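Rerkport project notebook, Keldale robotics club
25 April 2025

Right, so I've finally got a whole afternoon on the bench and I'm going to write this up before I forget which settings were which (looking at you, March pages, where I wrote "changed the height a bit" and left it at that).

The job is still the stacking task for the Colitz round. Three colours, one pad, and the arm has to build on the pad in whatever order the judges call out. We get 3 minutes a run. Madalena Henriques wrote the new pick routine over the holidays and it's much nicer to read than mine was, I have to say! The old one had every position typed in by hand. Hers works out each approach from the pad corners, so if we shift the pad we only need to teach four points again.

First thing I did was teach those four points. Took ages. I had corner two and corner three swapped, so the arm kept heading off confidently to the wrong side, and I blamed the code for a good half hour before I checked my own list. Sorry, Madalena.

After that I went on to red first, dead slow, speed set to 18 per cent.

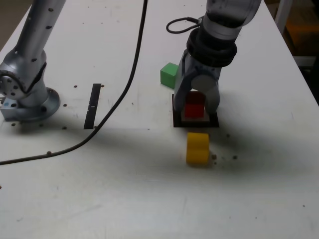

Red cube over the pad, green and yellow waiting their turn.

The close height is now 141 in the config file. Please don't change it without writing it down in here! Lower than that and I worry about the finger pads touching the table, higher and they only get the top edge of the cube, and then it tilts when the arm sets off.

Letting go is the bit I'm still not happy with. The fingers open at the same speed they close, and on a couple of runs the cube got a little nudge sideways just as they parted. With one cube you'd hardly care, but with another going on top it matters a lot. I tried a short pause before opening, then a slower open, then both. Both together looked best but it eats into our time, so I've left the pause in and put the slow open behind a switch called Sequeira (long story, ask Madalena).

Still to do:
- green on red at 18 per cent, then creep the speed up
- wipe the finger pads before each session
- print the new points list and stick it in the back of this book
- ask whether the judges' pad is the same size as ours

I've saved everything in the shared folder under today's date. The old points are in there too, in case mine are rubbish.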